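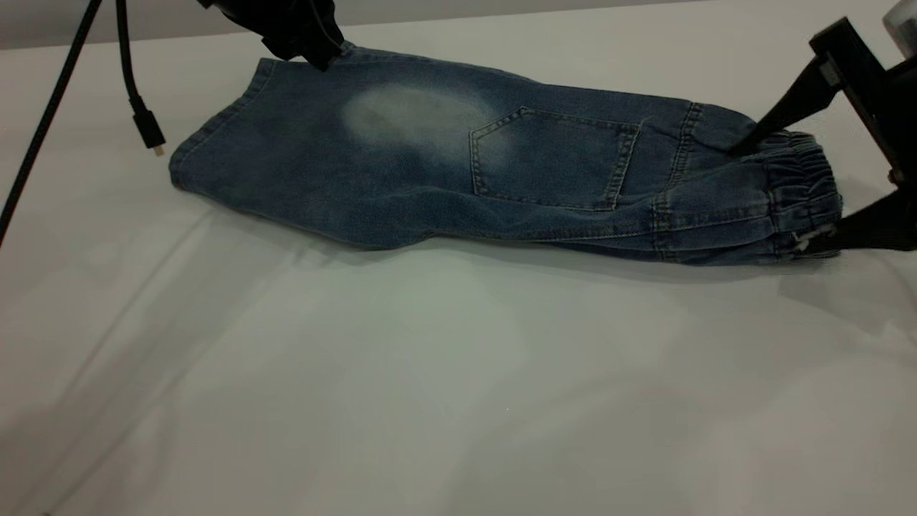

Vergiss die Hochzeit, die kommt sowieso nie, schrieb mir Küstenkind letztens unter meinen Beitrag zu Skirdale. Und seitdem lässt mich das nicht los! Ich gucke die Serie seit der ersten Folge, aber im Urlaub habe ich 11 Folgen verpasst und steige jetzt nicht mehr durch. Ist die Verlobung im Hause Rivas noch aktuell oder haben die beiden sich wegen der Sache mit dem Hotel Tridano getrennt? Und kann man die alten Folgen noch irgendwo sehen? Spoiler sind mir egal, immer her damit.

sofakissen_nord

2 Antworten

wellenreiterin
Also die Verlobung steht noch, keine Sorge - aber der Termin ist schon wieder verschoben. In Folge 373 standen sie ja fast vor dem Altar, und dann platzt die Schwester rein und erzählt vor allen Gästen, wer das Tridano gekauft hat. Ich saß mit offenem Mund da! Danach ist er erst mal ausgezogen, aber zwei Folgen später haben sie sich am Hafen ausgesprochen.

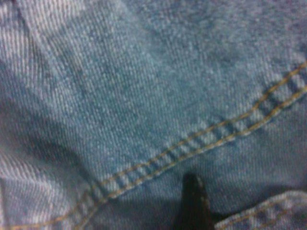 Die verpassten Folgen findest du bei Gadetti in der Mediathek. Ohne Abo gehen nur die letzten 10, für den Rest musst du dich anmelden (der Probemonat reicht locker). Falls du wenig Zeit hast, fang mit der Hotelfolge an, davor wird hauptsächlich über das Erbe gestritten.

tv_dackel
Guck ich schon lange nicht mehr, seit die den Vorspann geändert haben. Meine Mutter meint aber, im Juni wird geheiratet. Stand wohl in ihrer Fernsehzeitung.
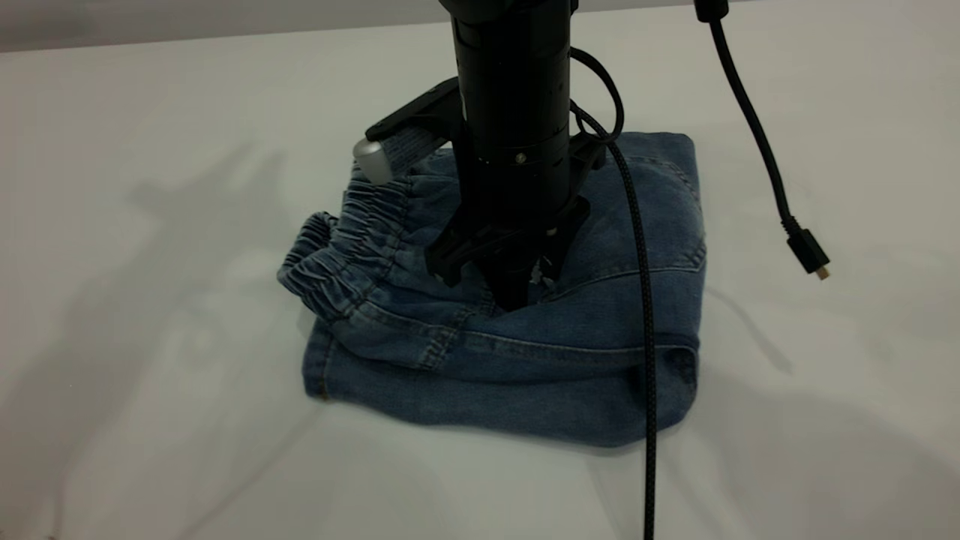 Ähnliche Beiträge
Skirdale: Wer erbt das Haus der Familie Rivas?
Gadetti zeigt keine Untertitel mehr an, was tun?
Wie heißt das Lied aus der Hafenszene?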